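Kundoson's sorting arm build is going public in December, and you're invited

TOKHAM – Hi, I'm Tegwen Price, and I'm thrilled to announce that the sorting project we've been putting together at the Yorath shared workshop is opening its plans to everyone this December. Wiring notes, box drawings, code, the lot, free to download and free to change.

We call it Clukik. It began as a question from Jussara Sales over a very late dinner: could a few people with day jobs get an arm to clear up a mess of toys? Eight months later we've logged 2,204 practice picks, and I still pull up a stool to watch.
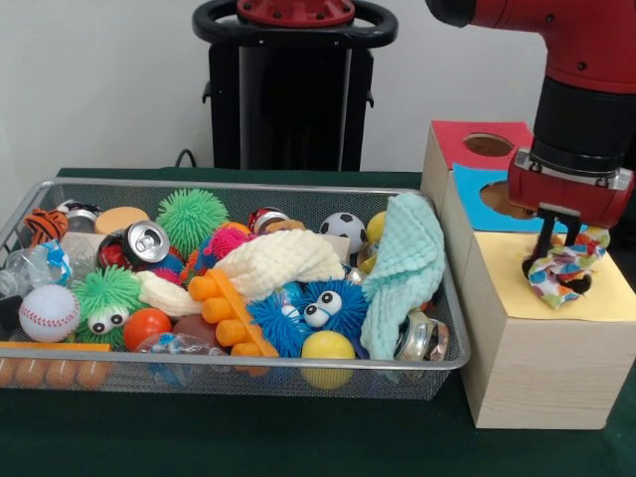
Jussara wrote most of the control code and Tae-yang Won did the cabling (twice, after I moved the table). We kept the parts list as plain as we could, so most of what goes around the arm can be cut, glued or found in a closet. Our spending on everything except the arm came to $3,463, and I've put every receipt in the download so you can see where we wasted money.

"I wanted something my neighbors could walk up to and understand," says Laiba Mengal, who drew the plans. "If you can follow a cookie recipe, you can follow my drawings."
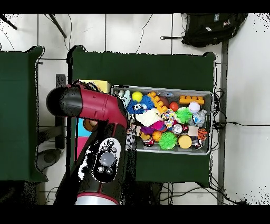 Picking the right stuff to practice on took us much longer than I expected. A baseball and a spiky ball are both round, more or less, but you can't plan for them the same way, and then you throw a plush cow in with them and it all changes again! We like a crowded bin for that reason, with soft things and hard things all jumbled up together. The download has a list of up to 50 items to hunt for at yard sales, and swapping in your own is fine by us.

We're also holding an open evening at the workshop in December, starting at 6:30 p.m. Bring old toys if you have them – we'll find them a bin. Kids are welcome with a grown-up, and there's no charge.

For a spot at the open evening, or to talk to any of us about the build, ask for Myrtle Castellanos at the Yorath front desk. She has the sign-up sheet and the download link.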